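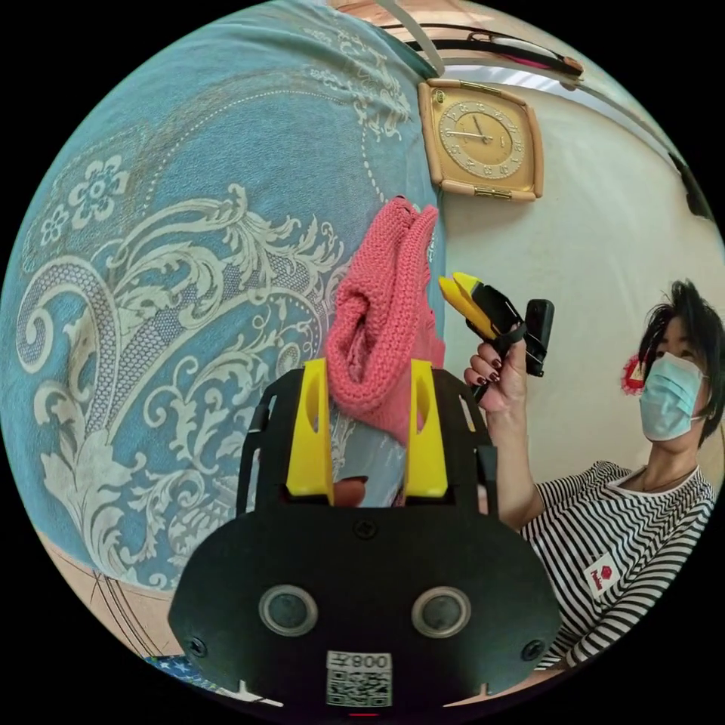

# What is a game server?

When you play a block building game alone, the whole world is kept on your own computer. When you want to play with friends, somebody must keep one world for all of you. The computer that does this job is called a server.

Let us take a world with the name Gundham. It is on a server called Anley. You put a red block on the ground in Gundham. Your computer sends a short message to Anley: "Red block, this place." Anley checks if it is allowed. Then it tells all the other players, and they see your block too. This happens very fast, many times in one second.

## Why do we need a whitelist?

A whitelist is a list of player names. If your name is on the list, the server opens the door for you. If it is not, the door stays closed, even when you know the address. On Anley there are 12 names on the list. A bigger server, Ofori, has 173 names.

## What is a backup?

A backup is a copy of the world. Anley makes 2 copies every night, and it puts them on different disks. Sometimes a world gets broken -- maybe the power went off while the server was writing. Then the owner can bring back the copy. Things you built after the copy was made will be lost, so it is good to make copies often.

In Gundham there is a castle with the name Greltent. It is made from more than 2,312 blocks. Think how long it would take to build it again!

## Why is my game slow?

Players call this "lag". You open a door, and the door waits a moment before it moves. It can come from a slow internet line, or the server has too much work. Many animals in one small farm can make a lot of work, because the server must move each chicken.

## Words to remember

- **Server:** the computer which keeps the world
- **Whitelist:** the names that may come in
- **Backup:** a copy of the world
- **Lag:** when the game answers late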